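Hi all, June update on the Malabanan cell, covering setup and the first stretch of upkeep. I'll start with the wrist camera, which ate most of my month.

The old mount had worked loose, and every time the arm parked, the calibration drifted a little more. I pulled it off, cleaned the threads, put in the new Tudari bracket and ran the hand-eye calibration again from scratch (168 poses — I drank a lot of coffee). It's holding nicely so far! I also swapped the gripper pads, which had worn down more on the left finger than the right. Boyang Su thinks the closing force was set too high, and after looking at the settings I agree, so it's down to 54 percent and I'll check the new pads for wear every Friday.

Cabling next. The Griko sleeve we budgeted for came in a size too small, so I sent it back and the replacement cost us 7 dollars more. The wrist lead now has more slack at the last joint, and I ran 100 full-range moves without a single dropped connection. Before the fix I'd get a dropout most mornings.

What's left is exposure. Both views were taken by the wrist camera with the arm tipped back, looking up at the ceiling:

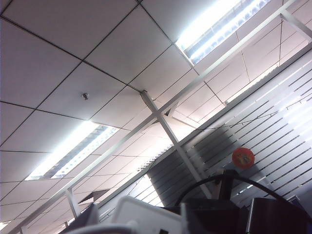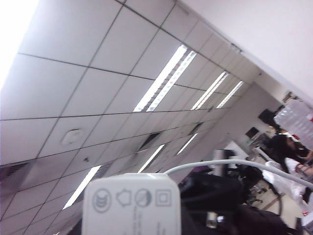 I've been going back and forth on whether to lock the exposure or leave it on auto, and I'm now pretty sure we should lock it. Auto is fine while the arm is working down at table height, but once the wrist swings up it meters on whatever is brightest, and with the fluorescent fixtures lit in both views there's plenty of bright to choose from. In the second one the upper-left corner has gone pure white. My plan is to set the exposure on the work surface, lock it there, and add a check to the startup routine so it can't quietly slip back to auto after a reboot.

Money-wise we're still inside the Trulside grant for this phase, even with the sleeve. I'd like to spend what's left on a spare camera and a second set of pads — could you let me know if that's okay before I order?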